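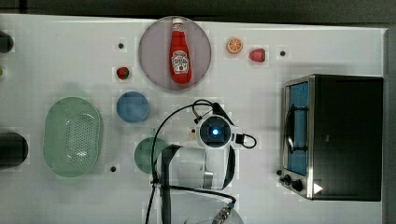
How long should the service loop at the wrist be on an arm this size?
Long enough that the last joint can turn to both of its stops with the cable still slack, plus 40 mm for re-terminating the connector later.

2023-06-14, Bundel workshop, bench notes

Carried on with the Kettunen arm. Rotated the wrist by hand to each stop with the power off. The old loop went tight well before the positive stop, so I moved the tie one segment down and let out 40 mm. It now clears at both ends. Checked again under power at low speed, 200 cycles, no change in the slack and no marks on the jacket.

Connector at the base: collar was finger tight only. Nipped it up and put a paint line across it. Eetu Hyvönen thinks the dropouts we logged in March came from there. Possible – the log shows 2 dropouts, both with the shoulder low, which would fit a pull on the connector. It would also fit the Gusance supply sagging. Not settled.

Overhead calibration redone after the bench was shifted. Residual is 2 mm at the corners and better in the middle. Good enough for plates, marginal for the strawberry. The mauve plate is translucent and the depth reading on it wanders; the blue one behaves. Haoran Ren suggests masking on colour first and taking height from the table plane. Will try it before buying anything.

Toaster oven entered in the planner as a plain box with padding on the handle side. The door is treated as shut. No door motion until the force limit is in.

Loop on the gripper's right side still sticks out further than I like on low approaches. Printed clip from Drullance is too stiff, it holds the cable but kinks it. Soften the radius and reprint.

To do:
- scope the supply with the shoulder low
- colour mask (Haoran)
- clip, second version
- copy new wrist limits to the shared config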